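Step 3. Sorting the farm animals

Grab the blue bin and set it on a clear table – I like a light one, the colors pop! Start with just two animals.
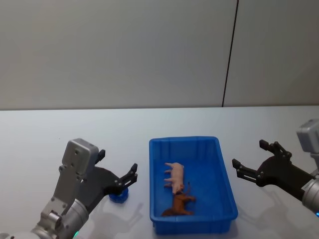 4. Lay them in on their sides (mine never stay standing anyway) and let your kid name each one before it comes out.

Note: wipe the bin with a damp cloth first. Dish soap is fine.

5. Park the bin near a corner of the table you can both reach.

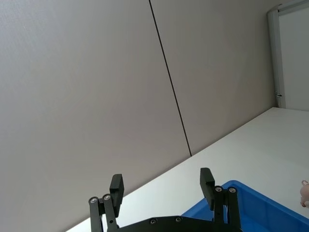 Page 200

Caution: small ears and legs can snap if you cram the lid of your Agbeko storage box shut. Ask me how I know – poor goat.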